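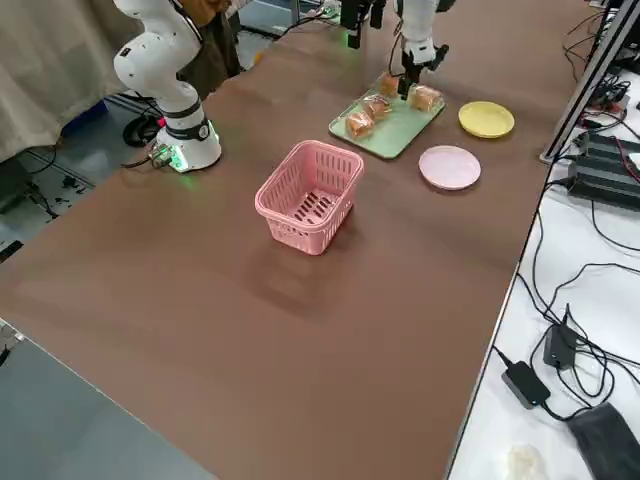
How long should a sourdough starter stay in the fridge between bakes?
Two weeks is fine for most starters, so long as you give it a good feed before it goes in and another the night before you want to use it.

Search the list archive Go Advanced search

Cusemora Bakers mailing list
Posted Friday, April 28, 2023 by the list moderator
Subject: Re: sluggish rye starter

Hello all,

What a lovely lot of replies this thread has had! I'm going to pick up the one from the member in Luo, as I think plenty of us have been in the same spot:

> My rye starter came back from the cold very slow. I fed it
> twice and it barely moved. It smells sharp, a bit like nail
> varnish, and there is grey liquid on top. I used the Fakar
> wholemeal rye from the mill shop. Do I throw it out and
> start again, or is there hope? I have the spring bake on
> my mind and need enough for 6 loaves.

Please don't throw it out! The sharp smell and the grey liquid just mean it's hungry. Pour the liquid off, keep a spoonful from the middle of the jar and feed that spoonful with 40 g of rye and the same weight of lukewarm water. Do it morning and evening, and keep the jar somewhere snug (mine lives on the shelf over the boiler, with a tea towel round it). Pink or orange streaks or any fuzz would be another matter, and then it does have to go in the bin.

I love the Fakar rye, by the way — it drinks up water like nothing else, so if your starter looks like cement, add a splash more. A stiff rye starter often doesn't dome the way a white one does. Look for cracks across the top and lots of holes down the side of the jar.

For the 6 loaves you'll want 900 g of ripe starter if you're using the Sturkusent tin loaf recipe from last September's messages. Build it up in 2 stages, one the morning before and one last thing at night, and hold back a little for the jar! I forgot to do that once and had to go begging for a spoonful of my own starter from a neighbour, who had kept it in far better health than I ever did.

Has anyone tried the Sturkusent loaf with caraway and a bit of black treacle? I had a go on Sunday and the crust was gorgeous, really dark and chewy, though I'd cut the treacle by half next time. Do write in with how yours come out.

Happy baking

Last updated: same day, typing error in the flour weight put right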